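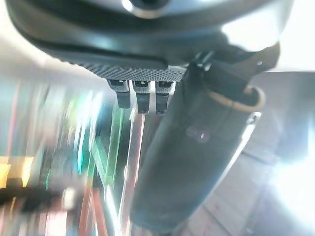

Can a robot do the dishes and put stuff away yet? Or is it all still demos

Asked in August, 2 answers, 1 comment

I run a small guesthouse, 8 rooms, shared kitchen. The chores are eating me alive. Dishwasher gets emptied twice a day, plus there's bottles and bags and whatever the guests leave out that has to go back where it belongs. I keep seeing clips of two-armed robots doing this and the comments are all either "jobs are over" or "fake".

What I want to know:
can one of these open a dishwasher, unload it, close it, with no one standing there
what about soft or odd shaped things, anything with a strap or a cord on it
is there anything I could buy or rent now, a small firm called Simura keeps coming up in my searches and so does Tatex, no idea if either sells to normal people

Not looking for a robot vacuum. Have one. It's fine.

Thanks in advance, will check back tonight after check-ins

Answer 1 – accepted by asker
Lauri Räsänen

Short version, no, not unattended. Longer version below, sorry for typos, on my lunch.

I've spent two years on the integration side, mostly at Rantala, before that warehouse picking. Dishwashers are a favorite test becuase they have a bit of everything. Door, racks that slide, wet shiny things, thin things, things nested in other things.

The door first. People assume it's the easy part. It's heavy, it swings on an arc, there's a spring in it, and the arm has to follow that arc without fighting it. Push a little wrong and either the gripper slips off the edge or the arm faults out. Also you need somewhere for the base to stand that isn't where the door comes down. In a narrow kitchen that alone can kill it. 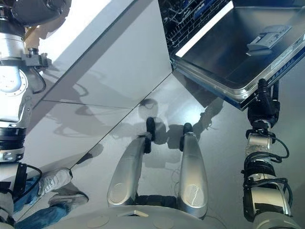

Gripper against the edge of the dishwasher door. Shiny floor, shiny cabinets, steel door.

Look at how much reflection there is. Depth cameras can really struggle with that. A glossy floor can read as a hole, or as a second set of cabinets. Matte floor, matte cabinets, less trouble. If you're remodeling anyway (you're probably not) keep it in mind.

Unloading. Mugs and bowls, decent. Plates, okay if the rack isn't packed. Flatware is bad. In our last round of tests we did 200 item pickups from the lower rack and 130 were clean first tries. Rest needed a retry or a person. That's with people who knew the setup and had the same dishes every time. Your guests won't load it the same way twice.

Soft and odd things – depends. Hard bottle on a counter, fine. Put a strap or loop of cord on it and now the cord can snag on a finger, or the grip closes on the cord and the thing hangs crooked and swings into stuff. Usually you grab the body and ignore the cord. Works until it doesn't.

Speed, slow. You'd empty the machine yourself, make coffee and drink it before the robot got through the top rack.

Buying. Simura will talk to you but last I heard they only do pilots, with their own person on site. Tatex is shop floor only, think parts bins, nothing for kitchens. Clemamon has a rental thing, never used it, ask them what happens when it gets stuck at 2 in the morning and who picks up the phone.

If it was my guesthouse I'd get a second dishwasher. One clean, one dirty, guests take from the clean one. No unloading at all most days.

Answer 2

They're already better than people at this, seen videos of one folding laundry and cooking a whole meal. Give it a year and every hotel has one. I'd put your name down on a waitlist now.

Comment on Answer 2
Which videos tho? Lots of those are sped up, or there's a person driving the arms from the next room. Doesn't mean it's fake, the hardware can do the motions, but it's not the same as leaving it alone in a kitchen. Ask if it's teleoperated and ask what speed the clip plays at.

Update from asker

Thanks Lauri, the two dishwasher idea is so simple I'm annoyed. Measured the space, it fits if I lose the drawer unit. Emailed Clemamon anyway to see what they charge, will post if they answer. No waitlist for me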